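The Bag Test

Robotics Club, Pallivthorpe School, the last round before the Nillcombe meet 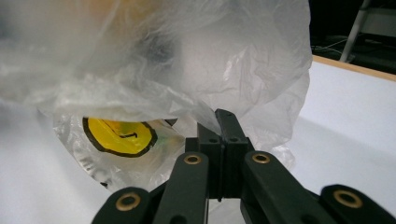

One: Two Fingers

Ravindran Chacko wanted the bag to stay in the kit. Everyone else had voted for sponges.

"Sponges are easy," he said. "A sponge wants to be picked up. Look at this thing!"

He squeezed the handle of the gripper and the two black fingers came together on a fold of plastic. Up it rose off the white table, crinkling like mad, with the yellow face inside squashed over to one side and still wearing its little marker mouth. Kartha leaned in so close that her bangs brushed the bag.

"It's smiling at me," she said.

"It's smiling because you haven't dropped it yet," said Ravindran, and passed her the gripper.

She dropped it. Then she picked it up, and dropped it again, and by the fifth go she was laughing so hard she had to put the tool down and walk to the window.

The rules for the Nillcombe meet ran to 32 pages, and the part that mattered to them was on page 2. Each team had to teach an arm by showing it. You did the job yourself with the hand-held gripper, over and over, and the arm learned from what you had done. Pallivthorpe had set itself a target of 800 good tries before October. The number on the whiteboard was 1,240, and they still had the whole summer's worth of tape on the floor to peel up.

"We passed the target ages ago," said Kartha. "Why are we still doing this?"

"Bags," said Ravindran.

Two: Fandov

The arm was called Fandov, after a goat in a comic that Kartha had drawn in sixth grade. It could stack cups. It could put a sponge in a dish so neatly that parents clapped at the open evening. But give Fandov a plastic bag and it closed on thin air, or pushed the whole heap along the table with great confidence until it fell off the end.

Kartha had a theory - she always had a theory, and this one was good. They had all been grabbing the bag in the middle, where it puffed up. The middle was mostly air. What if you went for a crease?

"A crease is already folded for you," she said, waving both hands. "It's like a handle! The bag makes its own handles!"

Ravindran thought about this for one whole second and then ran to get the rest of the team.

They worked until the building got quiet. Find a crease, come down straight, close slowly, lift. Find another one. Kartha's wrist ached and she wouldn't give up her turn. Somebody put crackers on a paper towel and somebody else ate them all.

Three: Crease

It was nearly dark out when the new training finished and they set Fandov going.

The arm swung over the table and stopped above the bag. It hung there so long that Kartha grabbed Ravindran's sleeve. Then it tipped a little to the left, toward a long ridge in the plastic, and came down.

The fingers closed.

"Don't breathe," whispered Ravindran.

Up came the bag, wobbling, the yellow face swinging around to look at them all. Kartha screamed. So did Ravindran, much higher.

"Again!" she yelled, already reaching to smooth out the table. "Crumple it differently and make it do that again!"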